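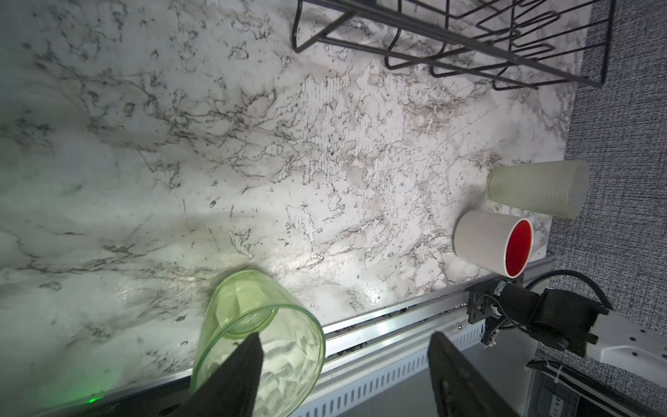

Do you need to read the Kanaan books in order? Start with the first one, Wallik, and after that the order matters less than people say.

I finished the last of them in May. There are 17 novels, all by Evdokia Kontogiannis, and the longest runs to 733 pages. I read most of them between five and six in the morning, before work. The early ones are short and a bit rough. The maps don't match the text, and the river Arirard changes direction between chapters.

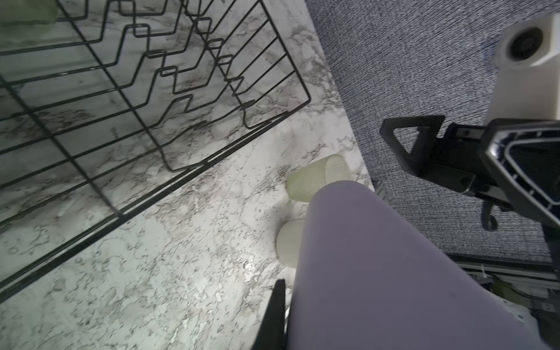 Vinness is the book I'd hand to a friend. It's set almost entirely in the kitchen of an inn, and the war in the north only arrives as gossip. Kontogiannis is good on housework. Two pale green cups by a dish rack would get half a page from her, and you'd know by the end of it who in the house wasn't speaking to whom. The magic is barely there — one spell, cast badly, on page 63.

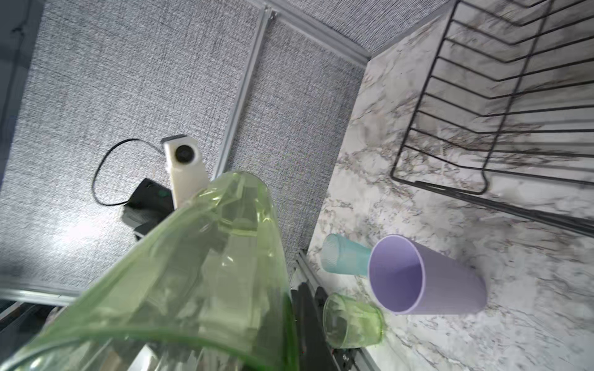

I was less taken with the three books after that. The inn is gone, the cast doubles, and everyone makes speeches. Rüdiger Lindemann's translation may be part of the trouble, as his sentences get longer around the same point.

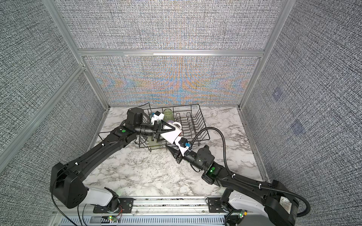

Still, I kept going, and the later ones recover. The siege in the twelfth took me about 20 pages to settle into and then I read the rest in a weekend. My copies are secondhand and two have lost their covers. I'm starting Wallik again next month, with a notebook this time for the family names.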